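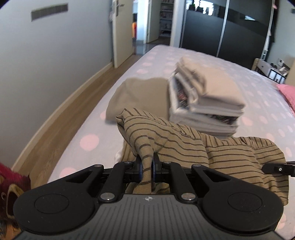
Tuva wrote in last week to say that I was wrong about backing boards, and that MDF behind a print is fine as long as there's a barrier sheet between the two. She has been framing longer than I have, so I went back and had another look.

Home Posts Prints Contact

May 9, 2021
Posted by Ju-won So

My earlier post said to throw out the MDF back that comes with a cheap frame and put foam board in its place. I still do that for anything I care about. For a poster in the hallway, Tuva's way saves money and I've now tried it on four frames. I used a sheet of acid-free paper cut to the full size of the backing, then the print hinged to its mat, then the glazing.

The hinges took more time than anything else. I use Japanese paper and wheat paste, two hinges along the top edge only, so the print can hang and move a bit with the weather. I used to tape all four sides. A linocut I bought in January buckled badly that way, and getting the tape off took some of the margin with it — my own fault.

On glazing, I've gone over to acrylic for anything wider than my arm. It scratches if you so much as look at it with a paper towel, so use a soft cloth and leave the film on until the last minute. Glass still looks better to me on small work.

I bought the frames from Grivum, in the plain black. The corners were tight on three of them. The other had a gap at one mitre that I filled with coloured wax, and it doesn't show from the couch. They came to $15 each, plus $8 for the delivery. The hanging wire in the packet was too thin for my liking and I swapped it for the coated kind.

Young-sook Hwang asked in the comments whether the mat has to be white. No. I've got a grey one on a charcoal drawing and it suits it, though off-white is easier to match if you ever need to replace it.

Next I have to work out how to frame a piece of embroidery without squashing it against the glass. I've ordered spacers.

Last updated May 2021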